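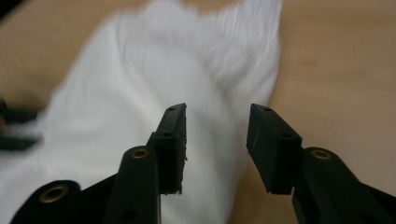
**Adoración Figueroa**
Faculty Advisor, Student Robotics Project, Timmont Technical High School

**Progress Report to the Clisano Education Fund**
Reporting period: start of term through August
Grant amount: $2,000

## Purpose of the grant

The Fund's award supports an after-school project in which students build hand-held grippers, use them to record everyday tasks, and study how those recordings might be used to train a robot arm. The proposal named cloth folding as the main task for the year. Students began with rigid objects to learn the equipment and moved to cloth when the second gripper had been assembled.

## Status of the equipment

Both hand-held grippers are complete. Students printed the arms and linkages in black plastic, fitted brass-rimmed bushings at the joints, and attached rectangular pads at the fingertips. Assembly took longer than planned. Several of the first arms were printed with bushing holes that were too tight, and these had to be reprinted after the team corrected the drawing.

Pad wear is now the main maintenance concern. On one gripper, the inner lower edge of the left pad is ragged, with a frayed strip along it, while the right pad looks more intact and still has crisp corners. Students have been asked to record the condition of each pad in the shop log at the beginning and end of every session. Replacement pads were not listed as a separate item in the original budget, and we address this under Expenditures.

## Work completed with students

Students work in pairs at a wooden table. One operates the grippers while the other reads out the task steps and keeps the written record. The pair then trades places. A practice recording of the cloth task has the following stages:

1. Lay the cloth on the table in a bunched position.
2. Approach with the fingers open.
3. Grasp an edge or corner and spread the cloth.
4. Fold the cloth in half and then in half again.
5. Release the cloth and withdraw.

The project has collected 400 recordings to date. Of these, 200 are of the cloth task, and the remainder are of the earlier work with blocks and cups. The proposal set a target of 200 cloth recordings by the midpoint of the year, and that target has been met.

Quality is more uneven than quantity. On review, students found that many cloth recordings contain stretches of heavy motion blur, mostly where the operator moved the gripper quickly toward the fabric. White cloth on a light tan tabletop has also made it difficult in some recordings to locate the edge of the fabric. The students proposed a slower approach and a short pause before each grasp. Both changes have been added to the written procedure. They have also requested a darker table covering, and we intend to compare recordings made with and without it.

## Instruction and evaluation

Maritza Grajales, who teaches the school's computer science courses, leads the weekly lesson on data review. Students learn to label the start and end of each stage, to set aside recordings that do not meet the written standard, and to explain their decisions to the group. The first round of labeling showed considerable disagreement over when a grasp begins. The class settled on a definition and relabeled the earlier set, which took most of two sessions.

Each student is keeping an engineering notebook. Notebooks will be graded at the end of the term using the rubric attached to our proposal.

## Expenditures

Spending remains within the award. The largest costs were printing material, bushings, fasteners, and storage for the recordings. We request permission to move a small part of the amount reserved for travel to the supplies line in order to purchase pad material. No increase in the total award is requested. Receipts are held in the school's business office and can be provided on request.

## Plans for the next period

- Replace the worn pad and test a tougher pad material on one gripper.
- Repeat the cloth recordings that did not meet the standard.
- Begin a first training exercise with the labeled data, under Ms. Grajales's supervision.
- Prepare a student presentation for the Hevotov regional showcase.

The training exercise depends on access to a computer with enough memory, and the school's technology office has not yet confirmed a schedule. If the machine is unavailable, students will continue with labeling and the exercise will move to the following period. We would appreciate the Fund's written response on the supplies request before the next order is placed.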